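Slide 1. Title
Hi everyone, Meenakshi Bajpai, from the Brunix group. Thank Ginari for the room and the coffee. Keep this short, get to the grasps!

Slide 2. What we asked
Can a policy learn to pick up soft packaging from handheld gripper demos alone, with no robot in the loop while we collect? We had 542 demonstrations, all in people's homes, on beds and sofas and kitchen counters. (Pause. Let them picture the laundry.)

Slide 3. Why soft things
A box tells you where its edges are. A crumpled package doesn't, and it changes shape the moment the fingers close. I love this problem. Say so.

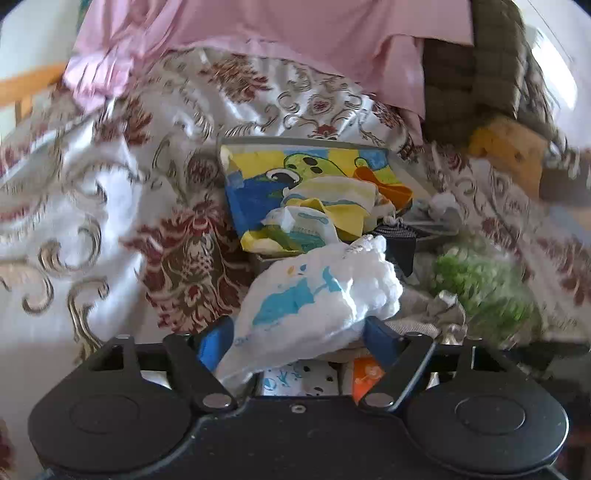 Slide 4. The trick
We label each demo at 2 moments only: first contact, and the instant the pads stop moving. Everything between is left to the model. Mykhailiuk's idea, give credit here. It cut our labeling time to almost 10 seconds per demo, and the grasps got better too, which none of us saw coming!

Slide 5. Results
119 held-out trials on the Jornine arm. Show the curve, then the failures. Most are slips at the thin, flat end of a package, where there's so little to pinch. Patterned fabric underneath hurt much less than I'd feared.

Slide 6. Next
Two packages touching. Clutter that moves when you nudge it. If you have a messy bed and an afternoon free, come find me at the break.

Questions. Leave slide 5 up.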